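Whiteboard paint vs. real board for a home office wall?
Posted by primirthorpe_dad, November, 9:42 pm

primirthorpe_dad
Redoing the spare room, want one wall I can write on. Paint kit is a lot cheaper than a 12 foot board. Anyone lived with the paint a while? Worth it or no

kettle165
No. Did it at our old place. Looked great for a month then every roller bump held ink. Sanded it all off — two weekends gone.

Mossgate
Disagree. Mine's been up four years. You have to skim coat first and wait the full cure time, most people write on it way too early. Wall prep is 90 percent of it

kettle165
I skim coated. I waited. Still ghosted.

Mossgate
which paint tho

kettle165
Bristard, the two part one. 165 bucks for the kit so not exactly the cheap stuff

Mossgate
ok yeah heard bad things about that one. I used Aravena

lou_in_the_attic
Whatever you pick think about lights. Nobody on here ever brings up glare. Glossy surface plus ceiling lights and you're reading around bright spots all day. We have a big board at work (Genasent, 13 of us sharing it) and I can't stand it after 4 when the overheads are on. 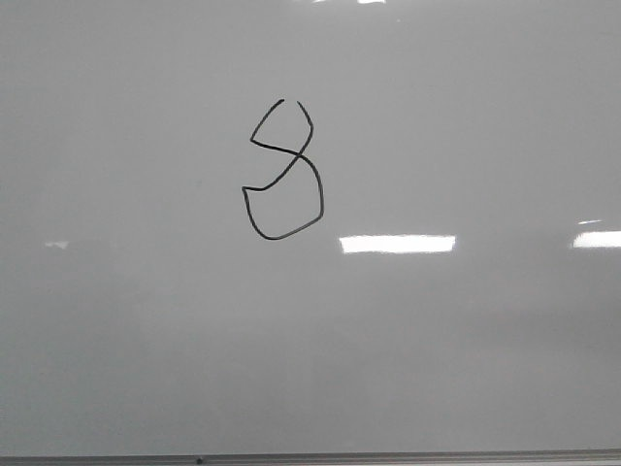
Big board, one squiggle, ceiling lights bouncing off it. Sort of a 3, maybe an 8.

primirthorpe_dad
huh ok. hadnt thought about glare at all. Is there a matte one?

lou_in_the_attic
There is, but matte is harder to wipe clean. Pick your poison

Mossgate
or just move the lamp? you don't need to light a spare room from the ceiling

kettle165
Get a real board used. Offices dump them constantly, I paid 17 for mine and it came with the tray. Paint doesn't come with a tray, your markers end up on the floor

primirthorpe_dad
Tray is a good point. Gonna look for used ones first, if I strike out I'll try the Aravena on a scrap peice of drywall and see how it wipes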